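Home Issues Authors Search Contact
Print this article | E-mail this article
Last updated: April

4. Results and discussion

4.1 Use of the basic terms

The participants gave 3,779 usable answers in total. Answers that contained only a brand name, or that we could not read from the sheet, were removed before the analysis. In the towns of Hornine and Sengar the speakers used the same set of basic terms for black, white, red, yellow, green and blue, and on these terms the agreement was high in every age group. This agrees with what Shakya found in her earlier work in the Sengar market, where the sellers of cloth almost never disagreed about red or yellow even when they disagreed strongly about the price.

The situation is different in the area between red and blue. In this area we collected more than 100 different expressions. Many of them were used by a single speaker only. Several were names of fruits or flowers, some were names of fabrics, and a smaller part were compounds in which a basic term was made weaker or stronger with a second word, such as "tired blue" or "red that went to the river". The last expression was given by two sisters from Hornine, who were interviewed separately, and they both said that it came from their grandmother.

4.2 Differences between generations

Older speakers preferred the compounds. Younger speakers preferred the borrowed word "purple" or a local form of it, and they applied it widely, from the pale color of washed school shirts to the very dark color of ripe figs. When the younger speakers were asked if the pale and the dark colors were the same, most of them said no, but they did not offer a second word. We understand from this that the borrowed term has replaced many of the older expressions without taking over the distinctions which those expressions carried.

The middle generation is the most difficult to describe. These speakers often began with the borrowed word and then corrected themselves. One weaver, 82 years old at the time of the interview and therefore counted with the older group, explained that her daughters "say the shop word first and the house word after". We found the same order in the recordings of the middle group in both towns. Nyanda has suggested (personal communication) that the correction depends on who is listening, and that with an older interviewer the house word would come first. Our interviewers were all under forty, so we could not test this suggestion.

4.3 Flat samples and solid things

It is an old objection against color naming studies that people in daily life do not name the color of a paper card. They name the color of a thing, and the thing has a shape, a surface and usually a purpose. For this reason we compared the answers to the Nasden card set with the answers from the free conversation, where the speakers talked about objects in their homes.

Two results should be mentioned. First, the fruit names were rare with the cards and common in the conversation, and they were most common for things that are round and small. Second, the words for "shining" and "wet" entered the color expressions only in the conversation. The card set has a matte finish, and not one speaker used a word for shining when looking at it. A speaker from Sengar described a button as "plum, with light on it" and the card nearest to it as "dark blue, a bit red". If we had used the cards alone, we would report only the second expression.

Gloss is a known problem also in print and on screens. A curved glossy surface has no single color value, and the person who names it must decide which part of it to name. The small object in Figure 2 is one case: its color can be called violet or purple without any error, and its rounded form brings the words "plum" and "egg" close to hand.

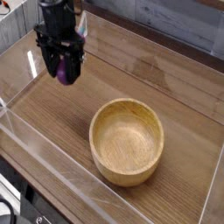 Figure 2. Small purple object with a glossy surface and a rounded shape, held above a wooden tabletop.

We do not claim that shape decides the name. The older speakers used fruit names also for shawls and for the evening sky, and here the shape can have no role. But the difference between the cards and the conversation is large enough that the two kinds of data should not be added together, as it was done in the Troltoseo survey.

4.4 Limits of the study

The interviews were made indoors and mostly in the late afternoon, when the light in the houses of Hornine is yellow and weak. Some pale colors may have been called by warmer names for this reason. In Sengar, where the houses have bigger windows, the effect should be smaller. We also had fewer men than women in the oldest group, and the men who took part had all worked as dyers or tailors. Their vocabulary is probably richer than the vocabulary of their neighbors.

Print | E-mail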